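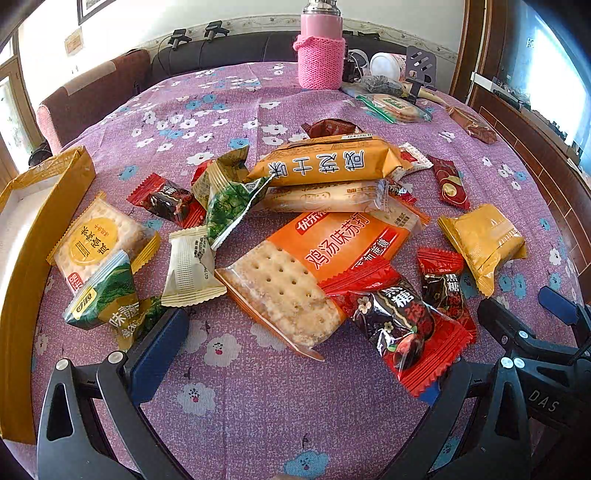 Nuria Requena me demandait le mois dernier si on n'avait pas vu trop grand avec les ateliers du soir, et si les gens viendraient encore une fois passée la curiosité du début. Je lui avais promis une réponse dans ce rapport, alors je commence par là : oui, ils viennent, et même plus qu'au printemps ! Pas toujours ceux qu'on attendait, pas toujours à l'heure (on commence à 18 h 30 sur le papier, disons 18 h 50 dans la vraie vie), mais ils viennent.

Pour ceux qui prennent le dossier en route, je rappelle que votre subvention finance la collecte des recettes et des récits de cuisine du quartier Moussa, leur transcription, et à terme le recueil imprimé. On en est à la deuxième tranche. La première s'était terminée avec beaucoup d'enregistrements et très peu de pages, et vous nous l'aviez fait remarquer (gentiment, mais quand même).

Où en est la collecte

Nous avons maintenant 54 recettes complètes, c'est-à-dire enregistrées, transcrites, relues par la personne qui les a données et refaites au moins une fois en cuisine. Ce dernier point nous a coûté un temps fou. Une grand-mère qui dit « tu mets de la farine jusqu'à ce que ça aille », c'est magnifique à l'oreille et désespérant à imprimer. Khalil Tannous a donc pris l'habitude de venir avec une balance, de peser le paquet avant, de peser le paquet après, et de noter la différence sans interrompre personne. Pour le maamoul à la datte on a eu trois versions de trois cousines, et les écarts sur la semoule étaient tels qu'on publiera les trois.

Les soupes avancent bien, les conserves aussi. Le gros trou, ce sont les plats de fête. On nous les raconte volontiers mais on ne les cuisine pas hors saison, et je me vois mal réclamer un agneau farci en juillet pour les besoins d'un rapport. Il faudra attendre, et ça décale forcément le chapitre correspondant.

Les transcriptions

C'est Nour Issa qui porte presque tout, avec une patience que je n'ai pas. Beaucoup d'entretiens passent du français à l'arabe et retour dans la même phrase, parfois avec un mot d'espagnol au milieu, et il faut décider à chaque fois ce qu'on garde. Nous avons choisi de laisser les noms des gestes dans la langue où ils ont été dits, avec une note en bas de page. Mireille Smadi trouvait ça lourd – elle a changé d'avis en lisant le chapitre des pains, et elle nous a même proposé un petit lexique pour la fin. Il n'était pas prévu, je vous préviens, il ajoute quelques pages.

Le recueil

L'imprimeur Flalska nous a remis un devis révisé. Le papier a augmenté, la reliure cousue aussi, et l'écart avec le budget initial est de 882 euros. J'ai regardé du côté de Stestum, un peu moins chers mais qui ne font que du collé, et un livre de cuisine qui ne reste pas ouvert sur le plan de travail, ça m'agace rien que d'y penser. Je vous propose de garder Flalska et de prendre la différence sur la ligne déplacements, où nous avons dépensé moins que prévu (tout le monde habite à côté, au fond). Si vous préférez un avenant en bonne et due forme, dites-le-moi et je le rédige.

La maquette compte jusqu'à 12 illustrations au trait, toutes de Rami Sabbagh. Il en a livré la moitié et les autres sont au crayon. La page du moulin à café est une merveille, je vous l'apporterai !

Ce qui coince

Deux choses. D'abord les autorisations : deux familles hésitent encore à signer, l'une parce qu'un oncle n'a pas été consulté, l'autre sans vraiment dire pourquoi. Je ne pousse pas. Si elles refusent, leurs recettes sortent du livre et on rééquilibre le chapitre des desserts.

Ensuite la cuisine de la salle Avden, dont le four chauffe beaucoup trop fort à gauche. On tourne les plaques à mi-cuisson et on s'en sort, mais les temps indiqués dans nos fiches sont à vérifier ailleurs, et Khalil s'en charge chez lui avant la remise du manuscrit.

La suite

Les ateliers reprennent à la rentrée au même rythme. La relecture complète démarre dès que Nour a bouclé les derniers entretiens, et je vous envoie les chapitres au fur et à mesure, en commençant par les pains et les soupes. Pour le tableau des dépenses, il est dans l'annexe habituelle, avec les factures dans l'ordre cette fois.

Accueil | Le projet | Ateliers | Rapports | Contact

À lire aussi
Rapport d'étape : première tranche
Peser sans interrompre, notes de méthode
Le chapitre des pains, extraits
Calendrier des ateliers du soir

Nous écrire | © Recettes du quartier Moussa, tous droits réservés | Haut de page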